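Visit report: simulation practice day at Pesance, Plaltden site

The Plaltden office of Pesance opened its simulation group to outside visitors for one Monday in November. The subject was the house rulebook for two-arm household tasks, now in its third revision and known internally as Bayram. I attended for the test methods working group at Ititz. These notes cover the parts that bear on our own draft.

Scene rules

Every task runs in a rendered living room before any hardware time is booked. The library holds 252 room layouts, and a layout is frozen once it has been used for a scored run. Moving one chair creates a new layout with a new number. Operators complained about this, and the rule stayed.

Bayram treats anything breakable or soft near the work area as a protected item. Potted plants are in that class. Contact with leaves is logged separately from contact with the pot, and the two carry different penalties. The approach path has to be declared before the run starts – a point our draft leaves open.

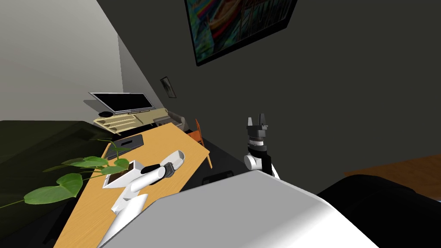 The idle arm

Section 3 of the rulebook deals with the arm that has no task. It must hold a declared rest posture, with the gripper open and empty, until the active arm has released its object. Early revisions let the idle arm drift within a set volume. That was dropped after a review of 400 logged runs, in which most unplanned contacts came from the arm that was supposed to be doing nothing.

I asked whether fingers-up was mandatory. It is permitted, but any posture will do if it is declared and clears the furniture by the listed margin. The margin is measured from the fingertips and not from the wrist, a correction made in the second revision.

View and body occlusion

The afternoon session was on what the robot can see of its own work. With a head-height view, the torso hides a good part of the floor, and the arms hide some of the table. Bayram requires that an object be seen clear of both arms at least once before a grasp is attempted near it.
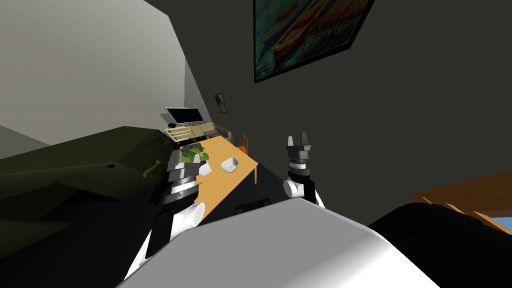
A tilted view is allowed in scored runs provided the tilt is recorded with the joint data. Leveling the picture afterward is not allowed, because reviewers then judge clearances from an angle the controller never had. I would adopt that wording as it stands.

Retention

Runs are kept in blocks of 1,000, failures included. A failed run may be annotated but not removed. Nearly all of the questions from the floor were on this clause, mainly about storage cost, and the session ran past 4 p.m.

Open points for Ititz: the leaf and pot distinction, the fingertip margin, and whether we want frozen layouts at all. The rulebook text can be read on site only, so the section numbers above are from my notes.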